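Moving the Blog, and What the Mailing List Did

January 1, 2023

I've been writing here since the kids were small, and for most of that time I didn't think much about where the posts lived. They were on Horitz, the login worked, and I typed into the box. In February last year Horitz started putting a banner across the bottom of every free blog, and then a second one in the sidebar that I could not turn off. A reader wrote to say she couldn't close it on her phone. That was when I began looking at other places.

I moved everything to Avelov over the holidays. If you are reading this in a feed reader, you are already on the new address and don't have to do anything. If you bookmarked the old one, it will forward you until my plan runs out, and after that it won't, so please change it.

For anyone thinking about the same move, this is how it went.

The export from Horitz was one large file. It had 183 posts in it, plus 18 drafts I had forgotten about. Most of the drafts were a title and nothing else. One was called "Soup again" and I have no memory of what I meant to say. I deleted all but two.

Comments came along too, 3,598 of them, and that surprised me. I had read on a help page that comments wouldn't transfer, so I had spent an evening copying the ones I wanted to keep into a document. I didn't need to. The help page was old.

What didn't come over well was the spacing. Every post written before I changed themes lost its paragraph breaks and turned into one long block. I've been fixing these by hand, a few each night, starting with the ones people still look up. The bread posts are done and so is the one on hemming curtains. If you land on an old one that looks like a wall of text, leave a comment on it and I'll move it up the list.

The other problem was links. I link back to my own posts a lot, and every one of those links still pointed at the old address. There is a find and replace tool for this in Avelov under Settings, then Content, then Tools. Run it on one post first. I ran it on everything at once with a slash missing and had to restore from the backup and begin again.

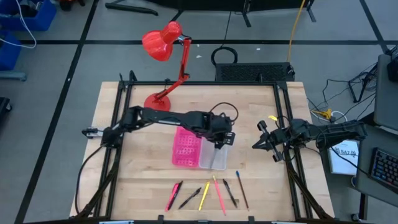
Anayeli Pacheco wrote under my last post on the old site that she had the same trouble with the slash, and that she fixed hers without a restore by running the tool a second time on the broken address. She also said to check the About page separately, because the tool only looks at posts. She was right about that. Mine had four dead links on it.

Now the mailing list. I had put this off for years. People asked for it whenever I went quiet, and I always told them to use the feed. But fewer people use a feed now, and the page I set up on social media shows my posts to almost no one who follows it. So I signed up with Burnent, which lets you send to a small list for free, and put the form at the bottom of the new site the day it went up.

By the end of the week 92 people had signed up. I recognized many of the names from comments. I sent a short test letter on a weekday morning and a few people said it went to their junk folder. If you signed up and got nothing, look there first, and mark it as safe if you find it.

I don't plan to write anything special for the list. You'll get the new post, in full, when it goes up. No ads and no teasers that make you click through. I get enough of those myself and I delete them.

I did look at a paid tool called Aguirre that would have handled the blog and the letters together. My sister-in-law uses it for her shop and likes it. It seemed like a lot for someone who posts twice a month – three times if the weather is bad – and I couldn't find a way to bring in old comments. I may look at it again next winter.
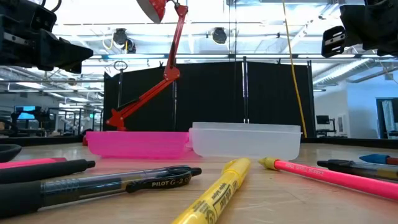 Labels: blog housekeeping, moving, newsletter

A few small things that didn't fit above.

The search box works now. On the old site it only searched titles.

The category list is shorter. I had separate ones for "kitchen," "cooking" and "recipes," and I couldn't tell you the difference. They are all under "kitchen." "Sewing" and "mending" are still two categories and I'm leaving them that way.

You need a name and an email address to comment, but not an account. Your first comment waits for me to approve it. After that they go up right away.

The gray text on the sidebar is hard to read, I know. I've changed it once already and it looked worse, so I'm going to try a darker one next weekend when I have the house to myself.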